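4. Rule Lookups During Play

Figure 2

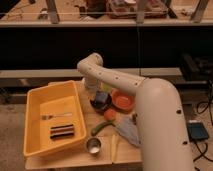
Why do players stop a game to look up a rule they have already read? Most of the time they remember that the rule exists and have forgotten one condition attached to it, such as whether it applies before or after movement.

This section reports on rule lookups in Farkley, a skirmish board game published by Espinoza. The earlier sections covered how long groups took to set up and how they divided the reading before the first session. The question now is what happened once play had started, and whether the layout of the rulebook made a difference.

4.1 Sessions and groups

We followed 30 groups who met at a game store in Grirkport or in their own homes. Each group played the same campaign at its own pace. Some finished the campaign and some did not, and we kept the sessions from both. In all, 154 sessions were logged with enough detail to be used in this section. Sessions where the group switched to a different game partway through were dropped.

One player in each group kept the log. The logger wrote down each time someone opened the rulebook, what they were looking for, and whether the group was satisfied with what they found. Loggers played as normal. In the pilot we had tried asking a non-player to keep the log, and the groups became noticeably more careful about the rules when an outsider was sitting at the table with a notebook. Player logs are less complete but closer to an ordinary game night.

The groups used one of 2 rulebook layouts. The first was the standard book that comes in the box, where rules are given in the order a new player meets them. The second was a reference layout we prepared with the same wording, where rules are sorted by subject and each entry stands alone. Entries in the reference layout run up to 400 words, although most are much shorter. Diagrams were the same in both.

4.2 What counted as a lookup

A lookup was any time a player opened the book, or asked another player to open it, in order to settle something about the current game. Reading the book between turns out of general interest did not count. Neither did reading the story text — Farkley has a lot of it, and several groups read it aloud.

Questions settled from memory were logged separately when the logger noticed them. We treat these counts with caution. A rule that everyone at the table remembers the same way passes without comment and never reaches the log, even when the table has it wrong.

4.3 Subjects of lookups

Line of sight was the most common subject in both layouts. This will surprise few people who play this kind of game. The rule in Farkley is short and most players could repeat it, but it has separate cases for low walls, for figures on stairs, and for figures that are larger than one base. The log entries are nearly all about these cases.

The second most common subject was the order of effects at the end of a round. Poison, fire, and healing all take effect in this step, and the order decides whether a figure on its last wound is removed. Groups often looked this up more than once in a single session. Several loggers wrote that they had put a bookmark in the page, and one group copied the order onto an index card that stayed by the dice tray for the rest of the campaign. Lookups on this subject fell off sharply for that group afterward. They did not fall off for the groups with bookmarks, who went on opening the book and simply got to the page sooner.

Combat itself came lower on the list than we had expected. Players rolled attack dice many times a session and seem to have learned that part by repetition. The rules that caused trouble were the ones used once or twice in an evening: climbing, falling, picking up a dropped item, and splitting treasure when two figures stand next to the same chest.

4.4 Effect of layout

Groups with the reference layout opened the book more often than groups with the standard book. They also closed it sooner. Loggers using the standard book described looking in two or more places for one answer, often starting in the teaching example near the front and then moving to the chapter on the subject. With the reference layout this was rare.

It would be easy to read the higher number of lookups as a fault in the reference layout. We do not think the logs support that. When a lookup is quick, players are more willing to make one. Groups with the standard book had more entries in which the players gave up and agreed on a ruling for the night, usually with a note to check later. In most cases there is no later entry showing that anyone checked.

The first session is an exception. New players given the reference layout had a hard time working out where to begin, and two groups asked whether pages were missing. A teaching booklet alongside the reference would probably solve this, and a number of publishers already split their rules that way. We did not test it.

4.5 Use of the companion app

Some groups had Motia, a general rules-search app, on a phone or tablet. We neither encouraged nor banned it. Loggers were asked to mark an app search as a lookup and note that the app was used.

App searches were mostly for the names of conditions and items, where a player could type one word and get one answer. For line of sight the players went back to the printed book, and the usual reason given was the diagrams. A few loggers also mentioned that passing a phone around the table slowed things down more than passing the book — the screen locks, or a message comes in.

4.6 Limits

All of the groups were made up of people who already played board games, and most had played a skirmish game before. Families and first-time players may behave differently. The logs also depend on the habits of the person keeping them. Some loggers wrote a full line for every entry and others wrote a single word, and entries from late in the evening tend to be shorter than those from the start.

We did not compare campaigns of different lengths, and the reference layout was tested with a single game. Section 5 returns to the rulings that groups made for themselves and looks at how long those rulings stayed in use.

Last updated: September
3 comments · 12 shares
Contact | Copyright the author | Back to top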